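Le frigo bien rangé, une promesse à 364 euros

Tout a commencé par un devis. Une conseillère en organisation de chez Zudden me proposait de « repenser mon parcours froid » pour 364 euros, boîtes comprises. Je possède un réfrigérateur, une table et des habitudes. J'ignorais avoir un parcours froid.

La méthode tient en un livret de 66 pages, que j'ai lu en entier. On y apprend que la porte abîme le lait, que les restes doivent voyager dans des bacs transparents et qu'il faut une « zone de transit » à côté de l'appareil, c'est-à-dire un endroit où poser les choses avant de les ranger. Ma grand-mère appelait cela une table. 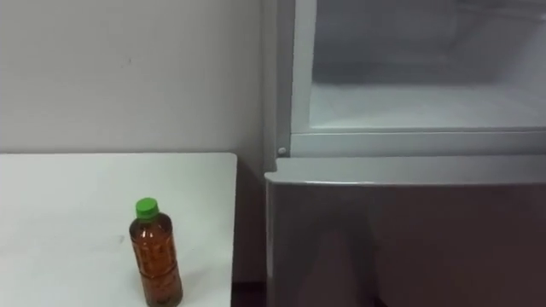 Une bouteille sur la table, le compartiment du haut ouvert.

Prenons la bouteille, justement. Selon Zudden, toute boisson entamée se range debout, étiquette vers soi, à gauche. Selon Jutar, le concurrent, elle va à droite. Les deux marques vendent le support qui convient, et aucune ne précise ce que l'on risque à se tromper. Quant au compartiment du haut, quand il givre, il réclame surtout qu'on ferme la porte et qu'on le dégivre de temps en temps. Cela ne coûte rien, ce qui explique peut-être que le livret y consacre quatre lignes.

J'ai tout de même essayé, pendant six semaines. J'ai dégagé la table, collé des étiquettes, jeté trois moutardes. Le bac « à finir » s'est rempli le premier et n'a plus désempli. J'ai gagné de la place en bas, je l'admets, et perdu un demi-concombre derrière une boîte Dizon à 6 euros.

Reste l'argument des économies : 548 euros par an de nourriture sauvée, dit la brochure. J'ai demandé le calcul. On m'a renvoyée à la brochure.
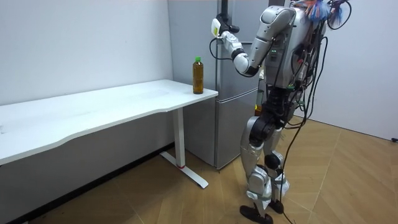 Moi, c'est la table qui a tout changé, objecte Vittoria Rizzi. Elle reste vide, je pose les courses, je range aussitôt, et le soir je sais ce qu'il y a à manger. Les boîtes, je les ai données.

Je lui accorde la table. Pour le reste, le devis de Zudden est aimanté sur ma porte, sous la liste des courses, et il expire en mai.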